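# Sim notebook, July

Cell: Wuma bench, bedroom layout. Purpose of this entry is to fix the rules for what counts as a valid episode before the Drirholm batch goes out. The old rules sat in three places and disagreed with each other on two points. What follows replaces all of them.

Start state first. Every episode starts from a logged seed, and the seed goes in the episode header, not in the folder name. Folder names get changed during sorting and we lost the link that way in the last batch. If a seed is missing, the episode is rejected even when the rest of it is clean.

Step limit is 2,000. An episode that reaches the limit is marked "timeout". Do not mark it "fail". The two were merged in the old sheet and the failure rate could not be read from it afterward.

Idle rule: if the commanded pose does not change for 200 steps, close the episode and mark it "idle". The counter starts again on any commanded change, including a gripper command. Overgaard's converter used to ignore gripper commands when it counted idle steps, so older files need to be checked against the raw log.

Contact rule, unchanged: finger contact with the floor is allowed during a pick and must be logged. Contact between the arm and furniture is never allowed and ends the episode at the step where it happens. A light touch is treated the same as a hard one. The contact threshold in the solver is not tuned well enough to tell them apart, and I would rather throw out a few good episodes than argue about each one.

Checked views before writing the camera rules. Same layout, default lighting.
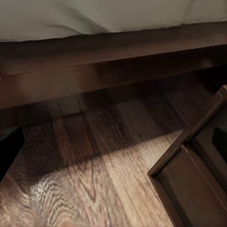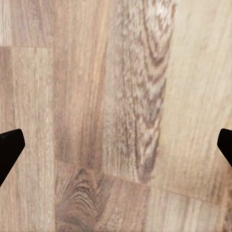

Bed frame and floor in the first, floor between the open fingers in the second.

**Can an episode be accepted if the gripper is out of view in one of the cameras?**

Acceptance depends on the state log, and a camera without the gripper in it is no ground for rejection. The log must hold joint positions, gripper width and contact flags for every step. If any of those are missing, reject the episode whatever the cameras show.

Camera rules, then:

- Camera poses are set once per batch and stored with the batch. No changes between episodes.
- All streams carry the simulator step index. Wall-clock time is kept as a second field and is not used for alignment.
- A dropped image is left as a gap. Do not copy the previous one into its place.
- Compression settings are written to the batch file. If they change, that is a new batch.
- Nobody edits images by hand, including cropping.

The dropped image rule caused some discussion. The Zeson loader expects streams of equal length and stops on a gap. Filling gaps with copies kept the loader happy but put false stillness into the data, and a few of those stretches then tripped the idle check downstream. Decision: the loader gets a mask field and the gaps stay. Until the mask is in, batches with gaps are held back.

Textures. Floor and furniture materials are pinned by version. The plank material was swapped between two test runs without a note, and the runs could not be compared on image metrics. State metrics were fine. Pinned versions now go in the batch file next to the compression settings.

Review. Each batch gets 7 episodes pulled at random and replayed in full from the seed. Replay has to reproduce the final state within tolerance. If one of them does not, the whole batch is held until the cause is known. Choosing the replay set by hand is not allowed - the last time it was done, the picks were all short episodes, and drift only shows up late in long ones.

Ran the new checks on the existing pool of 575 episodes in the afternoon. The script finished but the report merges "timeout" and "idle" in the summary table. Bug is in the report, the per-episode labels look right. Fixed the grouping key, not rerun yet.

Exceptions: none without an entry in this notebook. Put the batch, the rule and the reason on one line. A message in chat does not count.

Open:

- Tolerance for replay is still a single number for all joints. The wrist probably needs its own.
- Decide what happens when contact with furniture is caused by the solver at step zero. Under the rule as written it ends the episode before it starts. Currently I regenerate with a new seed and log both seeds.
- Bedding is a static mesh in this layout, so contact with it is counted as furniture contact. Needs to be stated in the Drirholm sheet, which lists only wood parts.
- Mask field name. Loader side wants it short, converter side already writes "valid_step". Leaving it at "valid_step" until there is a reason to change.

Rerun of the report goes overnight. Start 19:30, output to the shared drive under the batch name.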